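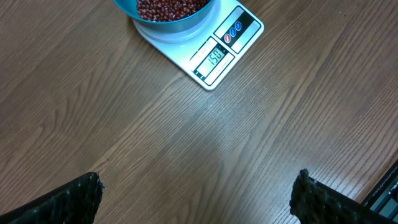 Weighing Dried Beans: Tips Borrowed from a Robot

The Hourani lab at Penbridge has spent the winter teaching a robot arm called Irnel to weigh out beans. It practiced on 1,817 pours, of which 858 landed on target the first time. My own record is worse, and I have thumbs.

The lab's method is to pour in two stages: a fast one to get close, then a slow one, with a wait in between for the number to settle. When the arm skipped the wait it nearly always overshot. It had been reading a number that was already out of date, a mistake I've made with every bag of lentils I ever bought.

What I've taken from it for the kitchen:

Put the bowl on first, then press tare. Check for zero before you pour.

Stop 100 grams short on a big batch. Count to three and finish with a spoon.

Turn the scale so the display faces you. A wide bowl will hang over the numbers if you let it.

Keep your hand off the rim – the scale will weigh that too.

Look up your scale's limit. Mine gives out at 2,000 grams, bowl included, so the big stoneware one stays in the cupboard.

Small beans pour faster than you expect. Use a scoop, or cut a smaller corner off the bag.

The lab moves on to flour in August. I'd put down newspaper.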